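플론비 집 11월 빨래하는 날 모음

급하게 올려요. 정리는 나중에... 글자 틀린 거 있어도 그냥 넘어가 주세요. 이번엔 거실 바닥에서 개기. 건조대는 Bogumił네 빌려줬고 아직 안 돌아옴. 세제는 Hamness 거 2150원짜리 리필, 향 약한 편인데 나는 이게 나음.

순서는 늘 똑같음. 큰 거 먼저, 그다음 색깔 있는 거, 양말은 맨 끝. 흰 거는 따로 모아서 밤 10시 넘기 전에 한 번 더 돌림. 아랫집 때문에 그 뒤로는 못 돌려요.

대야에 담아 놓고 하나씩 꺼내는 게 제일 편하더라구요. 바구니는 두 번 샀는데 두 번 다 손잡이가 나감. 스텐은 튼튼하고, 쓰고 나서 물로 한번 헹구면 끝. 파란 천이랑 주황색은 첫 빨래 때 꼭 따로 하세요. 저는 베갯잇 하나 버렸음 ㅠㅠ

Kumaresan이 물어본 거: 대리석 바닥에 스텐 대야 바로 놔도 되냐고. 저는 그냥 놓고 써요. 끌지만 않으면 됨. 끌면 소리가 진짜... 신경 쓰이면 밑에 수건 한장 깔기.

선풍기는 11월에도 안 집어넣음. 창문 못 여는 날은 이거 없으면 냄새 나요. 약풍으로 세 시간쯤 틀어놓으면 수건까지 괜찮고 청바지는 좀 더 걸림. 의자 등받이에도 널어 봤는데 자국 남아서 비추.

다음 편은 이불. 사진은 있는데 아직 못 골랏어요. 주말 지나고 올릴게요.

대야랑 의자 쪽, 파란 천이 앞쪽 테두리에 걸쳐 있음 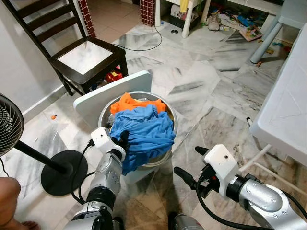
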